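Papadopoulos Public Library District
Technology Advisory Group
Minutes of the Regular Meeting, September 2019
Held at the Clirnport Branch, Lower Meeting Room

1. Opening

The Chair called the meeting to order and confirmed that a quorum was present. The agenda was adopted with one change: the item on charging carts was moved ahead of the item on the loan period at the request of the Branch Services representative.

2. Minutes of the previous meeting

The minutes of the June meeting were approved with a correction to item 5. The word "tablets" in the second paragraph should read "laptops." The Secretary will post the corrected copy.

3. Replacement of public loan laptops

The District Technology Office presented its report on the loan laptops. The present machines were bought under the Stondum agreement, which has ended and will not be renewed. The Office reported that battery life is now the most frequent complaint from patrons at every branch, followed by slow startup and worn keyboards. Spare batteries for the present model are no longer offered by the supplier.

Two replacement models were considered. The first is the Dravosum 11, a small laptop with an 11-inch screen and a sealed battery. The second is a larger model from the same maker with a full-size keyboard and a number pad. Staff at Clirnport tried both models at the reference desk and submitted written comments, which were included in the meeting packet.

Members discussed the following points.

The smaller model fits the lockers already installed at the branches. The larger one does not, and the lockers would have to be changed before it could be lent.

Several members asked whether an 11-inch screen is suitable for patrons filling out job applications and benefit forms. The Office replied that the text size can be raised for all users by default, and that external monitors will remain available at the study tables.

The sealed battery means that a failed unit must be returned to the maker for service. The Office was asked to find out how long a return usually takes and whether a loaner is supplied.

Both models come with the operating system in a restricted mode that permits programs only from the maker's store. The Office confirmed that this can be turned off before the machines are put into service.

Motion: That the group recommend the Dravosum 11 to the Board as the replacement model for public loan, subject to a satisfactory answer on repair times. Moved and seconded. Carried, with one member abstaining.

4. Charging carts

The Branch Services representative reported that the cart at Clirnport has 2 shelves that no longer supply power. The vendor has inspected the cart and considers the power strips to be beyond repair. As the replacement laptops will use a different charging connector, members agreed that no parts should be ordered until the Board has acted on item 3. Until then, staff are to charge laptops at the workroom outlets overnight.

5. Loan period and usage

The Office presented usage figures for the last full year. Laptops were borrowed 2,514 times across the District. Of these loans, 1,736 were for use inside the building and the rest were for home use.
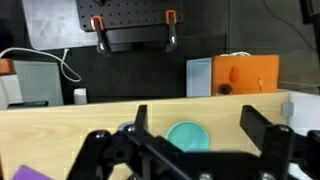

Members noted that home loans are limited by the present rule that a laptop must be returned by closing time on the following day. It was suggested that a longer home loan would be of more use to students and to patrons who live far from a branch. The representative for Circulation was concerned that a longer period would lengthen the waiting list during the school year.

After discussion, the group agreed to ask Circulation for a draft rule allowing one renewal when no hold has been placed. The draft is to be sent to members with the packet for the next meeting. No vote was taken.

6. Removal of patron files

The Office reported that all loan laptops now erase saved files at restart. A notice to this effect has been placed on the lid of each machine. Members asked that the same wording appear on the borrowing agreement, and that the Spanish version be updated at the same time.

7. Other business

The Secretary reminded members that packet materials should be submitted one week before each meeting. Late items will be held over.

There was no public comment.

8. Adjournment

There being no further business, the meeting was adjourned. The next regular meeting will be held at the same location.

Respectfully submitted,
Secretary, Technology Advisory Group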